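Vovura Community Linen Service
Laundry and Linen Attendant (Part Time, Ongoing)

Position number: 219
Location: Wandadgate, with some shifts at Tretham
Hours: 46 hours per fortnight
Reports to: Linen Services Coordinator
Applications close: 20 Sep 2018

About the service

Vovura Community Linen Service supplies clean linen, towels and washable cloths to aged care homes, family day care providers and supported housing in the Wandadgate and Tretham districts. The service operates from a single processing site in Wandadgate and a smaller collection and sorting depot in Tretham. It currently serves 58 organisations, most of them small, and many with particular requirements as to how their items are sorted, folded and labelled.

The service moved to its present premises in June and has since taken on the towel and cloth contract formerly handled by Arain Laundry Supplies. This position has been created to meet the additional work.

About the role

The Laundry and Linen Attendant works as part of a small team on the day shift. Most of the work is sorting, loading, drying, folding and packing. The remainder is record keeping and stock handling. Small cloths make up a growing share of the work and are handled in bowls and tubs, separately from sheets and bedding. 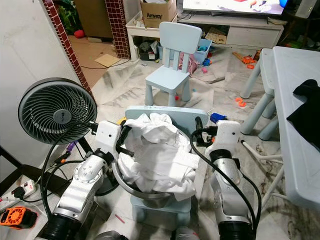 Duties

The successful applicant will be required to:
- receive incoming bags and check them against the client's docket
- sort items by client, colour and wash category
- load and unload washers and dryers in accordance with the posted program chart
- inspect items for stains, tears and missing labels, and set aside those requiring mending or re-washing
- fold and pack finished linen to the client's stated pattern
- complete the shift log and report faults in equipment to the Coordinator
- keep benches, trolleys and floors clean and free of lint
- assist with the quarterly count of stock at both sites
- carry out other duties at a similar level as directed

Dark garments and fabrics

Several supported housing clients send personal clothing as well as linen. Dark items are washed in separate loads and dried at a lower setting. Attendants must open out sleeves, legs and folds before washing and check all pockets. Items found in pockets are to be placed in a labelled envelope and recorded in the log with the docket number. Black fabric shows lint readily and must be inspected under the bench light before it is packed.

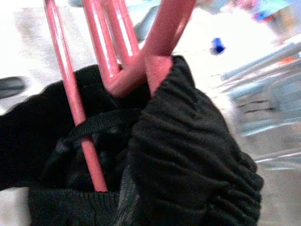 Selection criteria

Essential:
- ability to stand for long periods and to lift bags safely, with training provided
- care and accuracy in sorting and labelling
- ability to read and follow written instructions in English
- a courteous manner with clients and colleagues
- willingness to undergo a police check and to provide evidence of current vaccinations

Desirable:
- previous experience in a laundry, hotel, hospital or similar workplace
- basic sewing or mending skills
- a current driver's licence
- familiarity with infection control procedures

Applicants without laundry experience are encouraged to apply. A full induction is given over the first four weeks, during which new staff work alongside an experienced attendant.

Conditions of employment

The position is paid under the service's enterprise agreement at Level 2. Superannuation is paid in addition to salary. Shifts fall between 6.30 am and 3 pm and the roster is issued one month in advance. Weekend work is not required, although attendants may be offered additional shifts over public holiday periods at penalty rates.

Uniforms and safety footwear are supplied. Staff rostered at Tretham may travel in the service vehicle from Wandadgate or claim the standard travel allowance. The appointment is subject to a probationary period of six months.

How to apply

Applications should include a covering letter of no more than one page, a current résumé and the contact details of two referees, one of whom should be a recent supervisor where possible. Applicants should address each of the essential criteria. Brief answers are acceptable.

Applications may be lodged in person at the front office, 79 Depot Road, Wandadgate, or by post to the same address. Please mark the envelope "Position 219". Late applications will be considered only where the applicant has contacted the office before the closing date.

Shortlisted applicants will be invited to an interview and a short practical exercise in sorting and folding. Those who require an adjustment to either part of the process on account of disability, injury or language should advise the office when accepting the interview.

Vovura Community Linen Service is an equal opportunity employer. Aboriginal and Torres Strait Islander people, people with disability and people returning to work after caring responsibilities are encouraged to apply. All applicants will be notified of the outcome in writing.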